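Notebook, Irstead workshop, December, started writing at the kettle

Right, the glue saga. I promised Raffaele I'd put it all in one place instead of on the backs of envelopes, so this is me doing that, with a mug of tea and the heater on my feet.

The job is the repair of the Badier account books, the ones that came up from Sekville in banana boxes. Most of them only want a clean and a new spine lining. The fat one (the wages ledger) has lost its back altogether and the sections are flapping about like washing. I've been through it page by page and numbered it in soft pencil, bottom outside corner, and it comes to 2,484 pages. I lost my place twice and had to go back, so if anyone finds a rubbed-out number in the middle stretch, that was me.

Wheat starch paste first. I cooked the batch this morning, one part starch to five parts water, soaked it for an hour before it went near the heat and then stirred until my arm complained. It went translucent nicely and I took it off at that point. Last time I kept going for ages afterwards and it came out like rubber. Sieved it twice through the horsehair sieve once it was cold. The second time through makes a real difference, it brushes out like cream!

Tests so far, all on scrap from the spoiled end leaves:

Thick paste, thin tissue: cockled badly, left to dry under a weight overnight and still wavy in the morning.
Thin paste, thin tissue: flat, but I could lift the corner with a fingernail.
Middling paste, thin tissue, blotter changed after 11 minutes: flat and stuck. Happy with this one.
Middling paste, heavier tissue: fine, but too stiff at the fold. You can hear it when you turn the leaf.

So it's the middling paste and the thin tissue for the folds, and I'll keep the heavier stuff for the spine, where stiffness doesn't matter so much. Trinh thinks I should try the tissue with the grain running across the fold as well. I don't agree, but I've cut three strips that way and we'll see who's right.

The ink is a worry. The black is perfectly well behaved, but the red used for the totals moves the moment it sees water. I did a drop test on a red ruled line in a margin and the blotter came away pink straight off. The folds are mostly clear of red, luckily, apart from one run of sections near the end where whoever kept the book ruled right into the gutter. Ngọc Lâm has used a solvent-set tissue on that kind of thing before and is going to show me how she does it. I've put paper flags in those sections so I don't go at them with wet paste out of habit.

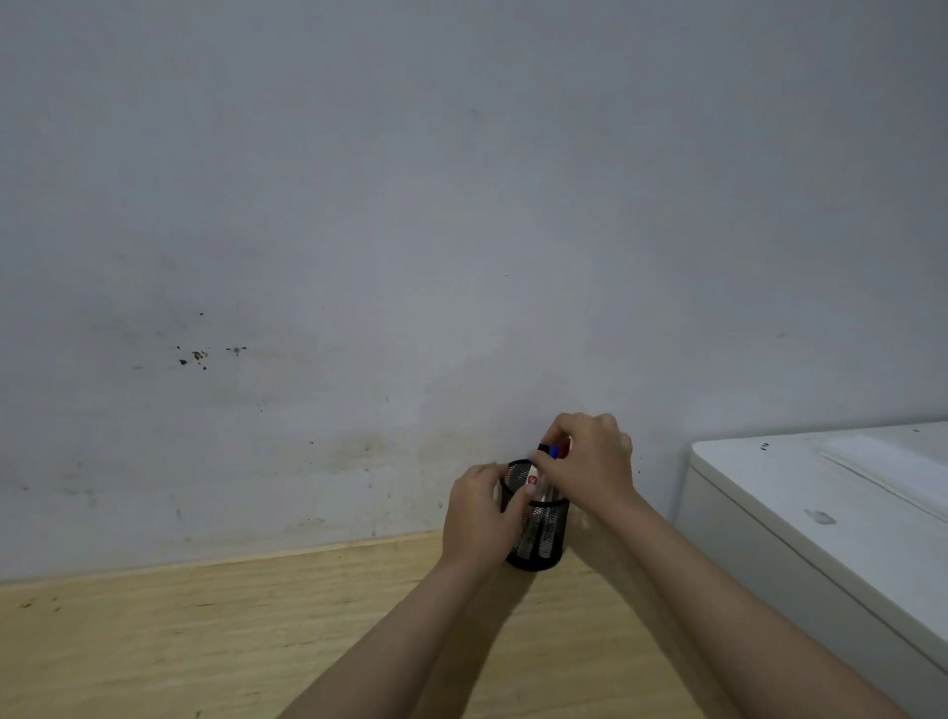 Could we just use PVA on the spine and be done with it?
Paste goes on first, because it can be softened and taken off again by whoever has this book after us, and PVA can only go on top of the lining, where it never touches the original paper.

Kiprono asked me that over lunch and I thought I'd better write it down, as it comes up every time we have a big book in. I'm not against PVA, I use it on cases all the time. It's only the folds I'm fussy about.

Sewing: going back through the old holes, they're in good order apart from the kettle stitch at the tail, which has torn through in a good many sections. Linen thread, waxed, on tapes. I tried the thinner thread first on a dummy and there wasn't enough swell, the spine looked sunken and sad. The next size up gave a decent shoulder. Nghĩa wants to have a go at sewing some of it and I've said yes – he can have the front sections once they're guarded, as they're the least fragile.

Humidity in the back room was 70 per cent when I came in, far too high for drying. I've moved the pressing boards to this side and it's already better.

Still to do: order more tissue from Hứa (the thin one, and check it's the same width as last time), wash the paste brushes properly, cut boards for the wages ledger, ask Raffaele whether the old leather label is going back on the new spine or into an envelope. I'd put it back on, it's got a lovely worn bit of gold left on the W.

Paste is in the fridge, blue lid. It's good for 3 days, then please bin it.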